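Suchbegriff eingeben Suche

Vormachen statt programmieren: Neues aus dem Projekt Starby

Seit August läuft bei uns in Brinholm der zweite Durchgang von Starby, und ich muss euch einfach davon erzählen, weil ich selten mit so viel Vergnügen aus einer Aufnahmewoche gekommen bin! Wir bringen einem Roboterarm das Aufräumen kleiner Dinge bei, und zwar per Hand. Man nimmt den Greifer, schließt die Backen um ein Teil, hebt es an, legt es ab, fertig ist eine Vorführung. Kein Code, kein Einlernpult, nur eine ruhige Hand und etwas Geduld.

Die Vorgabe für diese Runde war schlicht: Kleinkram vom Bett, Zielfläche ein Rechteck mit schwarz-weiß gestreiftem Rand, dazu Schmuck, Schleifen und Plüsch. Klingt nach Kinderzimmer, ist für einen Greifer mit zwei Fingern aber ein richtig schönes Stück Arbeit. Perlenschnüre sind mein heimlicher Favorit. Sie geben nach, rollen weg, hängen jedes Mal anders, und wer zu hastig zugreift, hat nur die halbe Schnur.

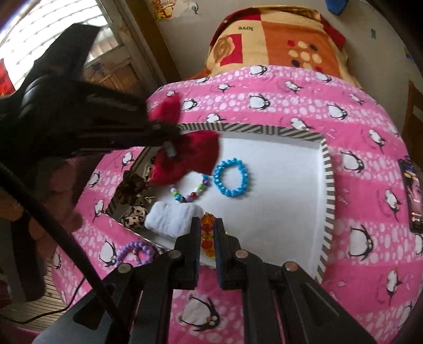

Venla Harju schrieb uns nach der letzten Ausgabe, ihr sei beim Vormachen vor allem das Tempo schwergefallen: Man werde mit jeder Wiederholung schneller, ohne es zu merken, und am Ende passten die ersten und die letzten Durchgänge kaum noch zusammen. Ob wir dafür einen Trick hätten?

Haben wir, zumindest einen kleinen. Nach 14 Vorführungen ist Pause, und danach schauen wir uns die allererste noch einmal an, bevor es weitergeht. Das holt einen erstaunlich gut zurück. 300 Vorführungen haben wir für diese Runde eingeplant, 43 davon haben wir bisher aussortiert, meistens wegen zu ruckartiger Bewegungen beim Loslassen. (Ja, die meisten davon gehen auf mein Konto.)

Bei den weichen Sachen ist es wieder ganz anders. Plüsch verzeiht fast alles, was die Position angeht, dafür verführt er zum Quetschen. Vittoria Monti hat uns geraten, die Backen nur so weit zu schließen, dass der Stoff gerade hält, und dann einen Atemzug zu warten.

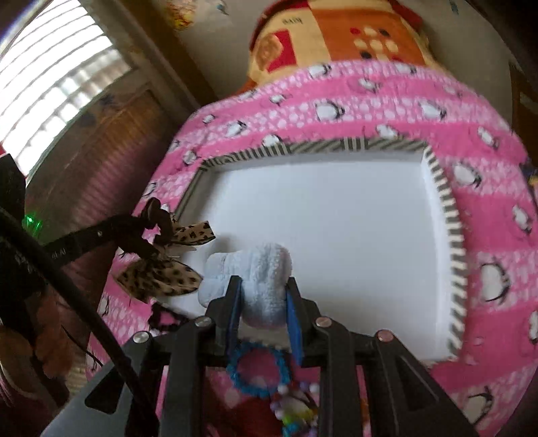 Seitdem steht das Warten bei uns fest im Ablauf, auch bei Armbändern und Schleifen. Die Auswertung macht wie beim letzten Mal Bekus, und sobald der Arm die ersten eigenen Versuche hinter sich hat, berichte ich an dieser Stelle, auch über die Fehlgriffe. Auf die freue ich mich fast am meisten!

Wer selbst einmal vormachen möchte: Im Raum Harb sind noch sechs Plätze frei, Vorkenntnisse braucht ihr keine. Eine kurze Antwort auf diesen Newsletter genügt.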